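**Can a machine do the washing-up yet?**
Project report, Razia Jadoon and Haris Marwat
Supervisor: Tanveer Baloch
4 October 2025

We chose one kitchen chore, clearing and washing up at a sink, and asked how much of it a robot with two hands could take over from a person. The work was done between July and the end of September.

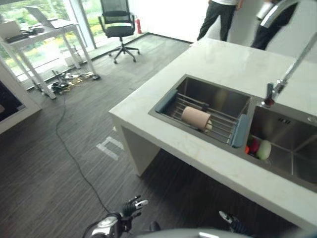
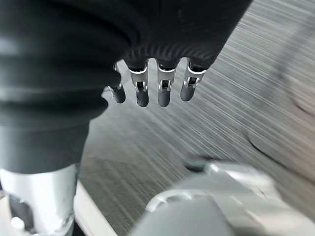
Our question was narrower than whether the robot can move a plate. We wanted to know which steps of the chore still need a person standing by. We split washing up into 7 steps, from picking an item out of the basin to leaving it on the rack, and logged 252 attempts. An attempt counted only if no one touched the item or the robot. The over-sink rack, with its parallel metal rods, caused more arguments than any other part of the kitchen. A cup put down on its side can roll along the rods or settle between them, and we had to agree on what "put away" meant before we could score it. Aqeel wanted any resting position to count. We went with his rule.

**What we found**

- Picking up round, firm items was the most reliable step.
- Thin items lying flat in the basin were the worst. Cutlery was dropped from the study after the first week.
- Turning the tap lever worked, but slowly.
- Scrubbing was not attempted with water running.

**Time**

The longest full run took 300 seconds for one cup. Wajid did the same cup by hand in 7.

**Limits**

We used one sink and one set of items. The order of the steps was fixed, so the robot never had to decide what to wash first. The full log has 1536 lines and is in Appendix B, with the scoring sheet.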